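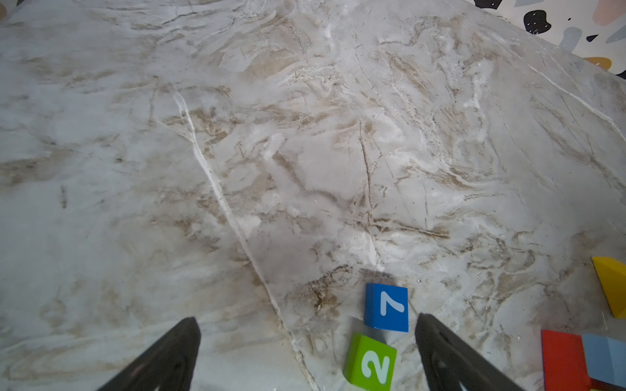
Pale marble with tan and brown veins.

How to write your first film review

You have seen a film and want to put something about it online. These steps are the ones we give to new contributors at Silera, where reviews run to 805 words at most.

1. Watch it once without notes
Put the phone in another room. If it is a long film, start early enough to finish it in one sitting.

2. Write down what stayed with you
Do this the same evening. A line of dialogue, a bad cut, a song, the way an actor sits down. Six items is plenty. Don't look anything up yet.

3. Check the basic facts
You need the director, the year, the main cast and the running time. Take them from the end credits where you can. Older titles are often listed with the wrong year, so a film finished in 1989 may appear as 1990 because that is when it reached cinemas abroad. Pick the first release and stick to it.

4. Keep the plot short
One paragraph, no more than 100 words. Stop before the halfway point of the story. If it's a sequel, say whether a newcomer can follow it.

5. Give your opinion and back it up
"The middle drags" needs a scene to go with it. Go back to your list from step 2 and choose two or three things to write about properly. Leave the rest out.

6. Say which version you saw
Dubbed or subtitled, cut or uncut, disc or stream. Comedies in particular can change a lot between versions.

7. Leave it overnight
Read it aloud the next day and cut any sentence you stumble over. Check the spelling of every name again, then send it in as plain text with the film's title in the subject line.

Last updated 22 April 2024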